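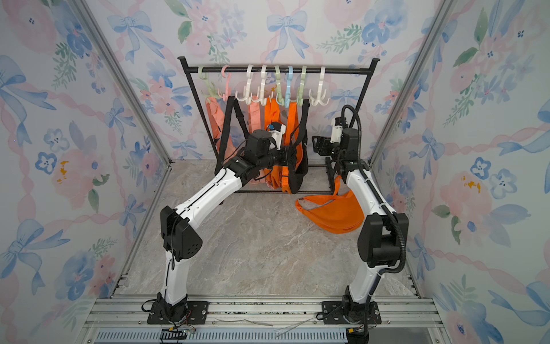 # Chapter 4: Storing Clothes and Household Textiles

A garment spends far more of its life in storage than on a person. A winter coat worn for two hours on each cold day hangs or lies somewhere for the rest of the year, and the way it is kept has a large effect on how long it lasts. This chapter deals with the space between the laundry and the wearer: rails, shelves, drawers, boxes and bags. Washing and drying were covered in Chapter 3, and mending is left until Chapter 6.

By the end of the chapter you should be able to:

- choose between hanging and folding for common fabrics
- work out the rail length a household needs
- explain how damp, light and insects damage stored cloth
- draw up a storage plan for a small bedroom

## 4.1 Hanging or folding

Woven fabrics hold their shape when hung. Their threads cross at right angles and support each other, so a cotton shirt can stay on a hanger for months with little change. Knitted fabrics are made of loops. Under their own weight the loops open and lengthen, and a heavy jumper left on a hanger will grow at the hem and form points at the shoulders. Knitwear should be folded and laid flat.

Skirts and trousers can be treated either way. If they are hung from the waistband, the clips should grip a double thickness of cloth so that they don't leave marks.
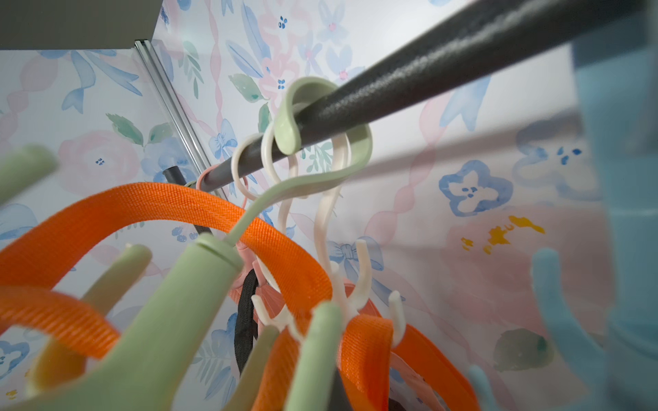 Why does the shape of a hanger matter? The weight of a garment rests on the parts of the hanger that touch it. A thin wire presses on a narrow line of cloth and leaves a ridge, while a broad, curved shoulder spreads the same weight over a larger area.

## 4.2 Measuring a rail

Rail length is usually planned from the thickness of the clothes and seldom from their number alone. Ten summer shirts fit where three padded coats would not. Clothes pressed tightly together crease, and air can't pass between them. A simple test is to slide a hand between any two garments without pushing either aside.

The Steder housing survey, which is used for several exercises in this book, recorded the clothes storage in 81 flats in Fevcombe. Most of the flats had one rail in the main bedroom and none in the hall. Coats were therefore kept with indoor clothes, and residents often reported damp sleeves and a musty smell in August, when the winter coats had been shut away for months.

Bags need a place in the plan as well. They are awkward to stack and tend to end up on the floor, where they collect dust. Light bags can go on a rail or a row of hooks. Heavy ones are better on a shelf, as a full bag hung by its straps will stretch them.
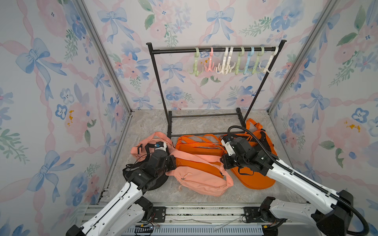 ## 4.3 Damp, light and insects

Mould grows on cloth wherever the air is still and moist. Wardrobes set against an outside wall are at most risk, and a small gap behind them helps a good deal. Clothes must be fully dry before they are put away – a waistband or a pocket lining can stay damp long after the rest feels ready.

Sunlight fades dyes and weakens silk in particular. On an open rail the shoulder nearest the window fades first. A plain cotton cover is enough protection.

Clothes moths lay their eggs on wool, fur and feathers. The grubs do the damage, and they prefer cloth that carries sweat or food stains. Clean wool in a closed box is seldom attacked.

### Activity 4A

1. Measure the rail in one wardrobe at home, in millimetres. If you can't measure one, use a length of 3000.
2. List the garments on it and mark each one W for woven or K for knitted.
3. Set aside 300 millimetres of the rail for bags and outdoor clothes, and decide whether the rest is enough for the W garments.

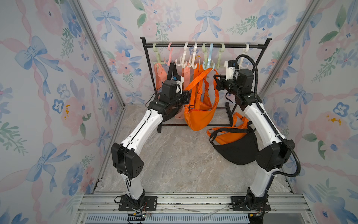 4. Sketch a new arrangement, with the K garments moved to a shelf or drawer.

## 4.4 Two storage plans compared

The Bultus and Obi plans were both drawn up for a bedroom with a single window and one outside wall. Bultus puts everything in a fitted wardrobe. Obi uses an open rail, a chest of drawers and boxes under the bed. Read both plans in full before going on to the questions, and note where each one places the woollens.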